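How to Write Up a Wrestler's Title History Without Starting a Fight

Sooner or later somebody who follows a small wrestling promotion decides to write down who held which belt and when. It looks like an evening's work. I started mine in January and was still arguing with ring announcers by winter.

What follows is how I did the Murkby Heavyweight Championship page, with the mistakes taken out.

1. Pick one source and let it win

Programs, posters, old forum posts and the wrestler's own memory will all disagree. Choose the one you'll believe when they do. I use the printed results sheet from the night. The wrestler's memory comes last, however large the wrestler. Danish Yousafzai remembers being champion 3 times. The sheets have him at 2, and he has taken this about as well as you'd expect.

2. Decide what a reign is

Start counting the day after the win and stop on the day of the loss. If your total says 510 days, check it again with a calendar and a pencil, and then have somebody else do it. Vacated titles get their own line, marked vacant, with no apology and no theory about the knee.

3. Split the person from the character

Use the ring name in the table and the legal name once, in the biography, and only if the wrestler already uses it in public. If a man worked Mirani under a mask and Drondach without one, those are two entries with a note between them. Please don't unmask anyone in a footnote. It's bad manners, and he knows where the shows are.

4. Treat colourful claims as claims

Wrestling biographies are full of bear trainers and expelled medical students. Write "he says" or "billed as" and move along. A billed height should be called a billed height, especially if you've stood next to him.

5. Keep tag team titles separate

A tag reign belongs to the team first. List the partners in the order they were announced, and if one of them was swapped out halfway through, note the date of the swap and leave the reign number alone. The Dokora tag belts changed hands 7 times in a single season, and I'd rather not discuss it further.

6. Put the page up with a way to complain

Leave comments open. Corrections will arrive, some in capitals. Ask for a results sheet, thank them, fix the table and write down what you changed.
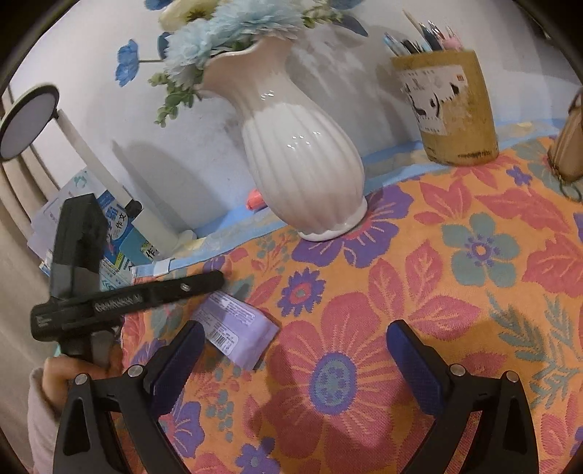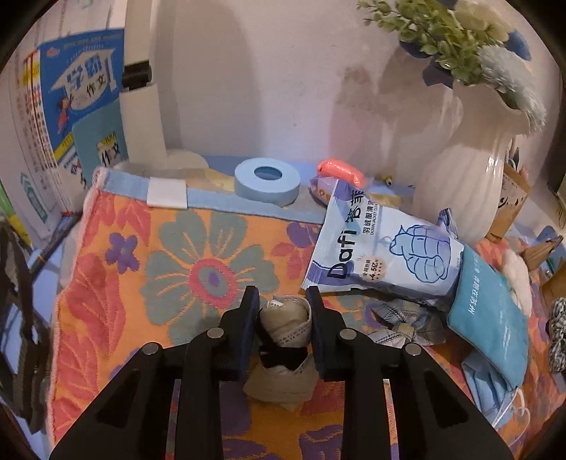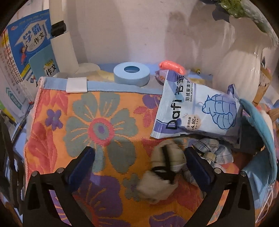

Kátia Dantas: Good guide, but step 2 needs a line about title changes that get reversed later the same night. Drondach did that on a Sunday matinee and half the lists online still have an extra champion. I put the reversed win in as a note under the table and don't give it a number. Also, I have the sheet for that third Yousafzai win. It was a non-title match. He won't like it.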